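Virnix Service Desk
Ticket: Sorting assistant keeps stopping, staff keep helping it
Raised by: Greer Carnegie, Rastavness office
Assigned to: Struan Forsyth
Priority: Medium (raised as Urgent, see below)
Status: Closed, with grumbling

Greer Carnegie, 08:50
The arm in the post room has stopped again. It picks up a returned parcel, thinks about it, puts it back where it was and shows an amber light. It has done this since we opened. We were told in December that it would free us up for more interesting work. So far the interesting work is standing next to it. Please treat as urgent, as the returns from Irkeck are now up to the door handle.

Struan Forsyth, 09:15
Morning Greer. Changed to Medium, because Urgent is for fire and payroll. Can you tell me what the panel says when the light goes amber? Also, has anything in the room been moved?

Greer Carnegie, 09:22
It says LOW CONFIDENCE. I know how it feels. Nothing has been moved.

Struan Forsyth, 09:40
Log pulled. 24 stops since yesterday lunchtime, 20 of them on the soft grey mailing bags and the rest on boxes. It was never much good with the bags, but it should manage a box. The log also shows somebody pressing Resume before the arm has finished its check, which makes it begin the check again. Who has been on the button?

Greer Carnegie, 09:48
All of us. There's a rota.

Struan Forsyth, 09:50
There's a rota for the button?

Greer Carnegie, 09:57
Eilidh drew it up. You get the button for an hour and then you go back to your own job. It was on the noticeboard when your manager visited and he said it looked very organised.

Eilidh Semple, 10:20
Adding myself to this as I am the rota. To be fair to us, the training was one morning, and the slide about the button said "press if stopped". It stopped, we pressed. I did post for eleven years before this and could tell a McIver return by the way it was taped. The arm can't, and I no longer get to touch the things, so between us we've managed to lose the one bit that worked.

Struan Forsyth, 10:35
Fair point on the slide, I'll get it changed. Please try the following:
1. Take the rota down.
2. When the light goes amber, leave it for 20 seconds by the wall clock.
3. If it is still amber, lift the parcel out by hand and put it in the side tray. Then press Resume once.
4. Write down what sort of parcel it was.

Greer Carnegie, 11:45
Done. Boxes are going through now. Bags are not. Piyumi asks whether "by the wall clock" matters as ours is wrong.

Struan Forsyth, 11:52
Any clock.

Piyumi Kodikara, 13:30
Notes from step 4. It drops a bag if the contents have slid to one end. It refuses a bag if the label is on the fold. If you give the bag a shake first it takes it nearly every time. I have therefore been shaking the bags. I would like this recorded as a skill.

Struan Forsyth, 13:41
Recorded. It's also the most useful thing anybody has sent me this month. The arm learned its grips from our own demonstrations, and those were nearly all boxes. I'm passing your notes to Davina Rankin, who runs the sessions where people do the job with the hand-held grippers and the arm learns from that. Would any of you do some bags for her?

Greer Carnegie, 13:55
So we would be teaching it the job it was bought to do for us.

Struan Forsyth, 13:56
Yes.

Eilidh Semple, 14:03
Is it paid?

Davina Rankin, 14:25
It's paid, at your normal rate and in your normal hours, and your own jobs get covered while you're with us. Sessions are short. The grippers get heavy on the wrist, so we stop every 10 minutes whether you want to or not. Attaching a picture so you know what you're letting yourselves in for.

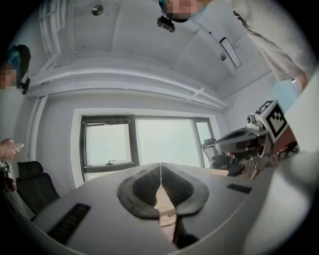 Attachment 1 – Hand-held grippers by the office window, ribbed finger pads nearest.

Eilidh Semple, 14:40
It looks like salad tongs. Put me down.

Piyumi Kodikara, 14:44
Me too. Do I still shake the bag first?

Davina Rankin, 14:50
Please do it exactly as you would on a normal day. If you shake it, the arm ought to see you shake it.

Greer Carnegie, 15:30
Both released for the session, and I've taken the side tray myself, which I haven't done since I was promoted. Irkeck pile is down to knee height. You may close this, but I want it noted that the machine is now being sent on a course and my staff are the course.

Struan Forsyth, 15:38
Noted. Resolution: Resume pressed too early, now fixed by leaving it alone. Bags remain a known fault and go to the side tray until retraining. Training slide to be reworded, owner me. Closing.

Eilidh Semple, 15:46
Reopening. Can I have the rota back? Somebody has binned it and my leave dates were on the other side.

Struan Forsyth, 15:49
Closing again. Try the recycling.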